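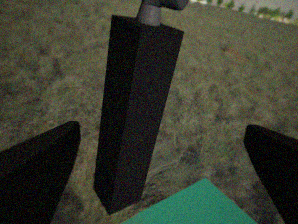
Week 2 handout - teleop demos in sim (C. Danzer)

Before you record
Reset the sim. Check that both wrist axes follow your hand, slow first. R. Haslinger has the login list.

Recording
Keep it smooth, no jerks. Pause a beat before you close the fingers - the policy learns your hesitatons too. Bad grasp? Toss the demo, start over. Gripper beside the gray block, then close:

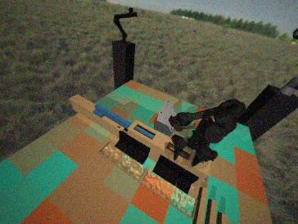 What to turn in
22 demos per pair, one folder. Notes on wich ones you threw out. Due 24 Mar 2020.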